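Lesezeit: 4 Minuten

Visari (Schülerprojekt)

Visari ist ein fortlaufendes Schülerprojekt im Bereich der Robotik, in dem ein Roboterarm mit Zweifingergreifer Waren in einer nachgestellten Verkaufstheke erkennt, greift und umsetzt. Es wird als Arbeitsgemeinschaft der gymnasialen Oberstufe angeboten und nimmt am Wettbewerb Latis teil. Der Name bezeichnet sowohl die Arbeitsgemeinschaft als auch die von ihr geschriebene Steuersoftware.

Geschichte

Visari ging aus einer Programmier-AG hervor, die zunächst mit fahrenden Kleinrobotern arbeitete. Nach der Anschaffung eines gebrauchten Roboterarms verlagerte sich der Schwerpunkt auf das Greifen. Die ersten Versuche fanden mit Holzwürfeln und Schaumstoffbällen statt. Da diese Gegenstände nach kurzer Zeit zuverlässig aufgenommen wurden, ging die Gruppe zu Verpackungen aus dem Supermarkt über. Im zweiten Projektjahr kam der Aufbau als Verkaufstheke hinzu, der bis heute verwendet wird.

Die erste Fassung der Software trug den Namen Nudel. Sie kannte nur fest einprogrammierte Positionen und musste nach jedem Verschieben eines Gegenstandes neu eingerichtet werden. Teile von Nudel, vor allem die Ansteuerung der Gelenke, sind in Visari enthalten geblieben.

Organisation

Die Arbeitsgemeinschaft hat 20 Plätze und steht Schülerinnen und Schülern ab der zehnten Klasse offen. Sie trifft sich wöchentlich am Nachmittag, vor Wettbewerben auch häufiger. Gearbeitet wird in zwei Gruppen: Die eine betreut Mechanik und Greifer, die andere Bilderkennung und Bahnplanung. Ein Wechsel ist zum Halbjahr möglich. Die Teilnahme kann als besondere Lernleistung angerechnet werden, wenn eine schriftliche Dokumentation vorliegt.

Aufbau

Der Arm steht an einem Tisch, auf dem Snacks und Getränke in verschiedenen Auslagen angeordnet sind. Dazu gehören ein durchsichtiger Stufenständer, ein Flaschenständer, Tabletts und ein geflochtener Korb. Eine kleine Kamera sitzt am Handgelenk des Arms und blickt zwischen den Greiferfingern hindurch auf die Tischfläche. Die Finger sind schwarz, das Gehäuse des Greifers ist weiß mit grünen Akzenten.

Die Auswahl der Waren richtet sich nach den Schwierigkeiten, die sie beim Greifen bereiten. Riegel in Folie sind flach und geben unter Druck nach. Flaschen können beim Anheben rollen, runde Dosen werden leicht am Deckel statt am Rand gefasst. Durchsichtiges Acryl erzeugt Lichtreflexe, die von der Bilderkennung in frühen Fassungen häufig als Gegenstände gewertet wurden. Ähnliches gilt für zerknitterte Alufolie - ihr Aussehen ändert sich mit jeder Bewegung der Kamera.

Arbeitsweise

Ein Durchgang beginnt mit einer Übersichtsaufnahme von oben. Die Software schlägt daraus Greifpunkte vor, der Arm fährt den gewählten Punkt an und schließt die Finger. Misslingt der Griff, wird der Versuch protokolliert und die Kamera erneut ausgerichtet. Für das Training der Bilderkennung haben die Teilnehmer bisher 1517 Aufnahmen von Hand beschriftet. Die Beschriftung gilt innerhalb der Gruppe als Einstiegsaufgabe und wird von neuen Mitgliedern übernommen.

Die Finger sind mit Schrauben befestigt und lassen sich austauschen. Kreuzschlitzschrauben der Form Phillips wurden in einer früheren Ausführung verwendet und wegen ausgeleierter Köpfe durch Innensechskantschrauben ersetzt.

Wettbewerb

Die Endrunde von Latis findet jährlich im Juni statt. In der Klasse »Auslage« muss ein Roboter vorgegebene Waren aus einer ihm unbekannten Anordnung entnehmen und unbeschädigt ablegen. Die Vorbereitung am Platz dauert rund 45 Minuten, danach darf der Programmcode nicht mehr geändert werden. Abzüge gibt es für umgestoßene Nachbarwaren und für Eingriffe von Hand. Visari trat zunächst außer Konkurrenz an und ist seit der folgenden Saison regulär gemeldet.

Siehe auch: Greifplanung, Schülerwettbewerb, Servicerobotik
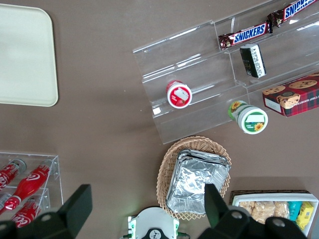 Übungstisch von Visari mit Snacks und Getränken, aufgenommen mit der Kamera am Greifer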